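Workshop tips from the Gevthorpe robot club

I've been helping with the after-school robot club for a few years now, and I keep a notebook of the little things that save us grief. Darcy Sutherland asked me to type it up for the new parents, so I did, in no special order. We meet in the old art room, we have one arm, and we have a lot of kids who all want a turn on it!

Shop the toy aisle first

For pick-up practice you want cheap stuff in loud colors. Plastic cups, little animals, anything with a handle. My favorite this year is the toy fishing net, because the handle is thin and the kids really have to line up the fingers to hold it. Put a frog in the net and suddenly everybody is careful. Our best run at frog moving in May was 9 in a row, and you could hear the cheering down the hall.

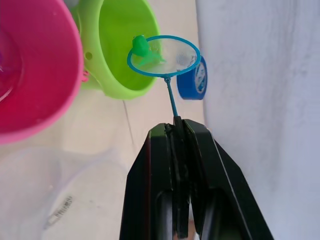 Keep a roll of tape on the table

We mark start spots with it, we label cups with it, and we stick down anything that wanders. Fold the last half inch under when you're done so the next kid isn't picking at it with a fingernail. Masking tape is fine too, but peel it up the same day – I spent over 74 minutes one evening scraping the old stuff off with a plastic card and dish soap.

Skinny things need their own practice

Cups are forgiving. Long thin things aren't, and the first try usually ends with one finger nudging the thing across the table while the other one closes on air. Have the kids lay it so it runs away from the arm, fingers on either side, and then stop and look before they close. 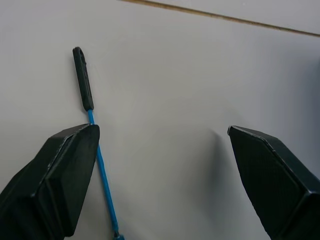 If one finger is a lot closer than the other, shift the whole arm over and look again. I make them say "left" or "right" out loud before they touch the controls, which sounds silly but cuts way down on the bumping. Slow speed, too. Ours goes up to 300 on the slider and I don't let beginners anywhere near that.

Wipe the finger pads

A damp cloth, then a dry one. Snack crumbs are the enemy. We use the same cloths I buy for my kitchen, and they go home with me in a bread bag to be washed.

Bins for the Havness meet

One bin per team, name on the short end so you can read it when they're stacked. Spare batteries go in the lid pocket. Pack the extension cord last so it comes out first.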